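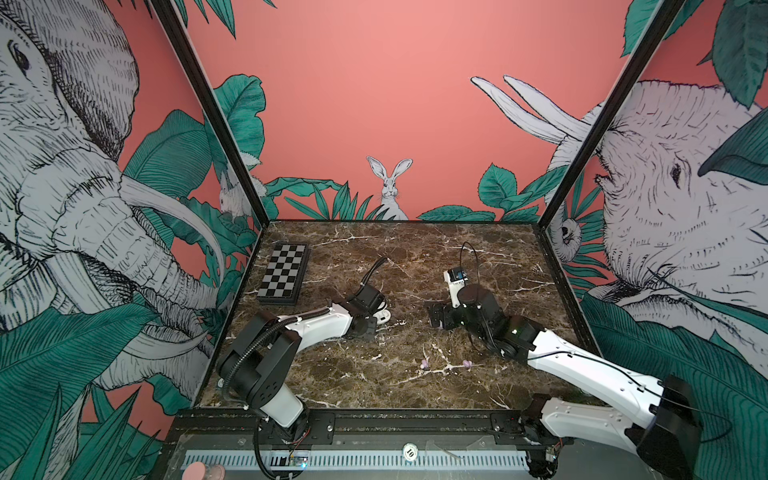
History Department Study Awards: Frequently Asked Questions

14 shares | 3 comments

Who can apply for the Escobedo Award?
Any history major or minor who has finished two courses in the department. First-years are welcome, and we love hearing from them!

How much is it worth?
Up to $4000, paid in one sum before you travel. You can spend it on archive fees, lodging, trains, photocopies (there will be photocopies).

Where do students go?
Most head for the Eltine reading room or the county archive at Vesden. Last year we also had a wonderful project on the Clamstead ferry records, which had hardly been touched before. Surprise us!

What do I send in?
A proposal of three pages or less, a simple budget, and the name of one faculty member who knows your work.

When is it due?
Noon on the last class day in January. Late proposals go into the next round.

Can I apply with a friend?
Yes, in teams of up to 4. The team shares one award.

Do I have to give a talk afterward?
A short one, at the fall open house. It's a really fun evening, with a full room and great questions.

Can I win twice?
You can, for a new project.

2 people found this page helpful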